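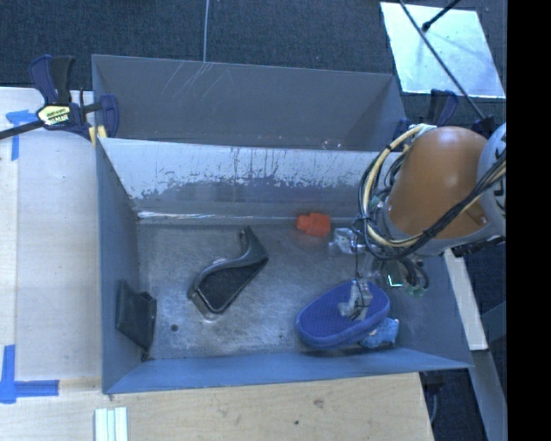

*Front bin, five things left in it, gripper down by the blue slipper-looking one.*

I've spent the last two weeks on the part of our bin-picking code that I like least, which is the bit that decides what to grab next. I figured I'd write it up while I still remember why I changed what I changed.

Quick background for anybody new to the blog. The project is called Grodier (don't ask, I inherited the name) and the loop goes like this: look in the bin, come up with a pile of possible grasps, score them, pick one, ask the planner for a path, go. We ask for 400 candidates per look. Most of them are junk, and that's fine! Junk is cheap. What hurts is a candidate that scores great and can't be reached.

And that was my whole problem. The scorer, Quan, only knows about the object. It sees a nice thick edge, it gives it a big number, everybody's happy. It has no clue that the edge is two fingers away from a metal wall. The planner knows all about walls, but by the time it gets asked, we've already picked a winner. So the planner would say no, we'd take the next one down the list, which was usually the same grasp shifted over a hair, and the planner would say no again. I watched it do that 40 times in a row on one object against the far wall. I got coffee. It was still going when I got back.

So, the fix. First I tried the lazy thing and knocked points off anything close to a wall. It took me twenty minutes to write and I was very pleased with it until I ran it - now the arm ignored everything along the edges until the middle was bare, and then it had only hard ones left. Look at that black thing leaning on the left wall up there. Under the lazy version, something like that never gets a turn. Its score is bad, it stays bad, and the loop quits with stuff still in the bin.

What I have now is a bit more grown up. The top 20 candidates get grouped by where they are and which way the fingers come in, and I send just one from each group to the planner. If it says no, the whole group goes to the back of the line. I also stopped treating the bin as one big box in the collision model. It's a floor and four walls now, each with its own padding, and the floor padding is a lot thinner than the walls'. Flat things need that. If the fingers can't get down next to a flat object, there isn't much to grab.

The other half of my week went to the depth filter, ugh. Bare metal floors are mean. There's a bright line where the far wall meets the floor, and the cloudy reflections and scratches don't help either. Our old filter saw shiny patches, got holes in the depth, and filled them in with whatever was nearby, so a hole right next to an object turned into more object. I had grasps aimed at reflections. Now the filter leaves holes as holes, and the planner treats a hole as "could be something, stay out" unless it sits on the known floor plane. It's slower, but I trust it a whole lot more.

I did all of this in Darari, our little replay tool, before I let it near the arm. You load a saved look, change a setting, and it redraws the candidates right on top with the planner's yes or no in color. If you're doing this kind of work and don't have something like it, build it first! Mine was an ugly Saturday project and it's paid for itself many times over. The one thing I'd do differently is save the rejected plans from day one, with the reason attached. I only saved the winners for months, so I had a big folder of successes and nothing that told me why the rest had failed.

Still on the list:

- Two things touching. The blue oval has a little fuzzy piece partly tucked under one end, and a pair like that can easily come out of segmentation as one blob, especially when the colors are close.
- Soft stuff in general. Quan was tuned on hard plastic parts and it's way too sure of itself on anything fuzzy.
- A cable check. I'd like the planner to care about how far it twists the wrist, with that big loop of wires hanging off the arm. Right now it only has a joint limit I typed in by hand.
- Moving the padding numbers out of the code and into a config file, like a civilized person.

The cable one is next, I think. I have a half-written version where every path gets a small cost for total wrist turn, and in replay it already picks shorter swings for most of my saved looks. There are four where it goes completely the wrong way around and I have no idea why yet. My money's on a sign error.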